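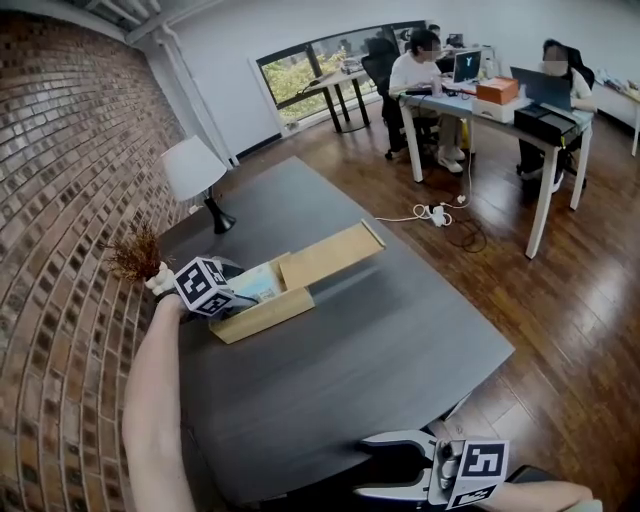 Tabletop task with the hand-held grippers: potted plant and sliding-lid box.

Call for participants: student operators, Vundness manipulation project

The Vundness project is recruiting student operators for the term starting in November. Vundness is a student project within the Ambrosio robotics course. It records people doing ordinary tabletop tasks with a pair of hand-held grippers, and the recordings are used to train the control software for the course's two-arm robot. The current set stands at 3516 recorded episodes. Most of these cover picking and placing. The coming term concentrates on tasks that need both hands.

What operators do

Each operator holds one gripper in each hand and completes a task from a written task card. Typical cards:

Move a potted plant from one side of the table to the other.
Slide the lid off a small box, take out the card inside, and close the box.
Turn a lamp to face a marked direction without sliding its base.

The grippers carry marker cubes that are tracked during recording. Operators must keep the printed faces clear of sleeves and hair and avoid covering them with the other hand. An episode in which tracking is lost is discarded and repeated. Dropped objects are kept in the set and labeled as such, so do not restart after a drop unless the session lead asks for it.

Operators also label their own episodes at the end of each session. Labels are limited to task number, outcome, and a short note on any fault. Labeling is done in Dadgate, the project's annotation tool, and a walkthrough is given at the first session.

Time required

Sessions run 60 minutes, including setup and labeling. Operators are expected to attend 2 sessions a week for the length of the term. Slots are available from 9 a.m. to 6 p.m. The room is shared with students doing desk work, so conversation during recording should be kept low.

Who can apply

Any enrolled student may apply. No programming experience is needed. Applicants must be able to use both hands for repeated light gripping and to sit or stand at a table for a full session. Left-handed operators are especially wanted, as they are underrepresented in the existing episodes. Students currently taking the Ambrosio course may count sessions toward the lab requirement, but must get approval from Virgilio Malabanan before their first session.

Two places are also open for students who want to work on the software side. These require working knowledge of Python and basic linear algebra. The work is on grip-width calibration and on checking left and right gripper timing. Software applicants still complete one week of sessions as operators.

Data and consent

Recordings include the operator's hands and forearms and may include other parts of the room. Faces are blurred before episodes are added to the set. A consent form is signed before the first session. Participants may withdraw at any time and have their episodes removed on written request.

How to apply

Send your name, program, dominant hand, and available hours to Marites Umali through the Holer student projects page. Software applicants should attach a short code sample. Questions about consent go to Khadija Ashour. Session times are assigned by Jonalyn Samonte once the form has been returned.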